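Dunderico Catering, Pirnovico site
Plating Automation Working Group
Minutes, August 2024

Present: kitchen operations, maintenance, shift representatives, Liyanage Systems (integrator).

1. Previous minutes
Accepted with one correction. The plating line runs 800 covers per shift at peak, not per day.

2. Simulation status
Liyanage reported that the Wuta two-arm cell is running in simulation for the plate clearing and stacking tasks. Each task is run 40 times before a change to the hand settings is accepted. Stacks of unlike plates are still the slowest case. Operations asked that bowls be included in the next set. Agreed.
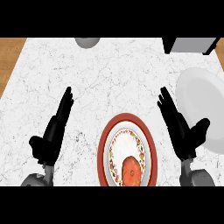
Wuta cell, simulated counter. Both hands open above the marble, stacked plates between the arms.

3. Staffing
Four plating posts are affected on the day shift. Management confirmed that no post will be removed before the January review. Two of the four would move to tray checking, and the others would rotate between cell supervision and cold prep. Shift representatives noted that cell supervision has no pay grade at present and asked for one in writing before anyone is assigned. Management to respond.

Representatives also asked who may stop the cell. Maintenance's draft limits this to trained supervisors. The group did not accept the draft. Any person at the counter is to have access to a stop button.

4. Training
Four hours per person, on paid time. Night shift dates still open.

5. Actions
Liyanage: add bowls to the simulation set.
Management: pay grade proposal.
Maintenance: revise stop procedure and recirculate.

Next meeting: date to be set by operations.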